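Nekeo Cabinet Notes

README for the shared storage cabinet, shelf by shelf

What this is

Nekeo is a small, growing collection of photos and notes on one thing we love far too much: putting stuff away in a cabinet so that the next person can find it. Version 2 covers the white metal cabinet and has 15 entries (version 1 had 8, and it was mostly mugs!). Each entry pairs a photo with a few plain sentences on what lives where.

Folder layout

shelves/ one text file per shelf
photos/ one photo per entry
zwahlen.txt the word list, so a basin is always called a basin
CHANGES.txt what moved and when

The bowl stack

Steel bowls are the stars of this release. Nested by size they take up a single footprint on the shelf, and you can grab the little one with two hands and leave the rest alone. Wide basin on the bottom, medium bowl next, small bowl on top. Please keep that order when you add photos of your own! 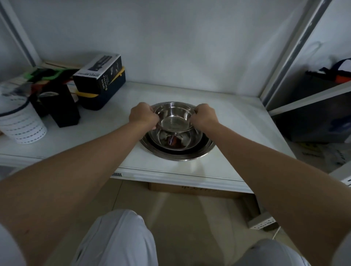
Entry 3: small steel bowl and the nested stack, with the spray bottle box to the left.

The left side of this shelf is the busy part, and it's my favorite bit to write up. The spray bottle box sits on a dark navy storage box with a yellow latch handle, and the green-and-black tools are farther back. In the word list all of these count as "neighbors," meaning things you have to reach past or around.

Naming

Use the short name first, then the material if you're sure of it: "bowl, small, steel." If you can't tell what something is, write "round dark object" or similar and move on. Vague is fine.

Related sets

Grirner does the same thing for pantry drawers, and Erkurer covers coat hooks and bags. Both use the Zwahlen word list, so entries can be mixed freely.

To do

Add the lower shelves
Merge the two entries for lids
More bowls, always more bowls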